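The safety binder and the bench

Pichit Sriwong keeps a printed copy of his employer's robot handling procedure on the shelf behind his desk. He doesn't think much of it, and he wrote a fair bit of it.

"It started at eleven pages," he says. "Then we got certified, and then we got re-certified, and now there's an appendix on how to number the appendices."

Sriwong looks after practice and compliance at Giltora, a small firm that runs paired robot arms on benchtop tasks: picking things up, putting them in a bin, doing it again with the things somewhere else. He came to it from food processing, where he spent nine years arguing about guards and interlocks. I went to see him because Giltora has signed on to the Mumo code, a voluntary set of rules for small-arm workcells that has been picking up members since it was published last September. The code promises "consistent, comparable and safe" bench practice. I wanted to know what a signatory gets for its money.

"A logo," he says, and then, after some thought, "and a decent checklist. I'd keep the checklist."

The checklist covers the start of a shift. Arms parked, bases checked for movement, cables looked over from base to wrist, stop button pressed and reset. Sriwong has no quarrel with any of it. His trouble is with what comes after, in the part headed Workspace Condition, where the code asks that the bench be "free of items not required for the task".

"Required by whom? If the job is to teach a system to cope with a messy bench, then the mess is required. You could put a tractor on there and be compliant, if you wrote it down first."

He walks me over to one of the cells to make the point.

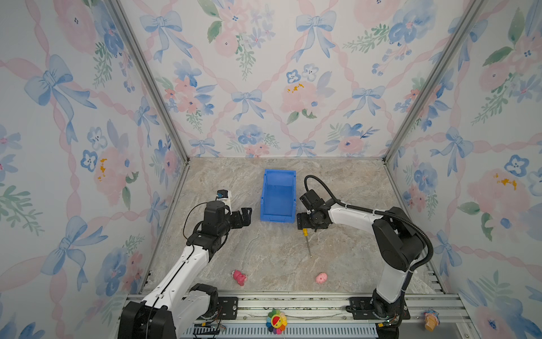 Two-arm cell at Giltora, with bin, toys and screwdriver on the work surface.

The screwdriver is what he wants to talk about. Under the code, a hand tool inside the reach of an arm is either a task object, in which case it goes on the object sheet, or a stray, in which case work stops until it's gone. Looking at the bench, I couldn't have told you which this one was. Sriwong says that's his whole complaint.

"An auditor stands where you're standing and has to ask me. And I say it's on the sheet, and she looks at the sheet, and it says 'screwdriver'. Lovely. Is it that screwdriver? The standard doesn't care."

I suggest that a clearer sheet would fix it, one with colours and sizes. He laughs. They tried that. The object register at Giltora ran to 3,415 lines before anyone asked what it was for, and 308 of those turned out to be duplicates under different names. One operator's "pig" was another's "pink toy, round". The register still exists. He says people fill it in the way they fill in a census.

He is kinder about cable management, a section most people skip. The code wants cables fixed along the arm at intervals, with enough slack at each joint for full travel. He points to the white clips on the left arm. "Cheap as chips and they matter. A cable that snags is the most ordinary failure you'll get, and there are four lines about it. There are two pages on signage."

Kedir Seyoum takes a different view. He helped draft the code and now assesses members for Eramska, the body that administers it, and he has heard the Giltora objections before, some of them at length.

"Pichit wants a rule that thinks for you," he says over the phone. "We were never going to write that. What we wrote is a rule that makes you stop and say out loud what's on your bench. If that feels silly, fine. Feel silly for a minute and then start work."

Seyoum says the early drafts were much stricter. One would have required plain, single-colour surroundings for every cell, on the grounds that an operator should be able to spot a stray object at a glance. Members threw it out. Patterned panels and surfaces are common in this kind of work, where people want the cameras to see some variety, and a rule that half the signatories would break on day one was no use to anybody. The final text says only that the operator must be able to see the full work surface "without difficulty".

I read that phrase back to Sriwong later. "Without difficulty for a person with whose eyes? Under what lights?" He has written to Eramska about it twice.

Then there's the question of whether any of it works. The code's supporters like to mention that members logged 449 stoppages in its first reporting period. I asked Seyoum whether that was good or bad. He said it showed that people were reporting. I asked how many there had been before, and he said there wasn't a before, as no one had been keeping track. That is a fair answer, but it isn't evidence of anything yet, and the fee for a small member is $3,000 a year.

Kouris, a competitor of Giltora's, let its membership lapse over the winter and kept using the checklist. Sriwong reckons that was sensible and says he'd have recommended the same if a customer hadn't written the code into a contract.

So Giltora renewed. The assessor is booked again for spring, and Sriwong has been asked to bring the procedure into line with the revised wording, which moves Workspace Condition from section six to section five and changes "items" to "articles". He has blocked out two days for it.

Before I left I asked what he would put in if he had one page and no one to please. He'd keep the stop button test and the cable check, and he'd want the operator's name on the sheet in the operator's own handwriting.

"And somebody walks past once an hour and has a look," he said. "You can't certify that, so it's not in there."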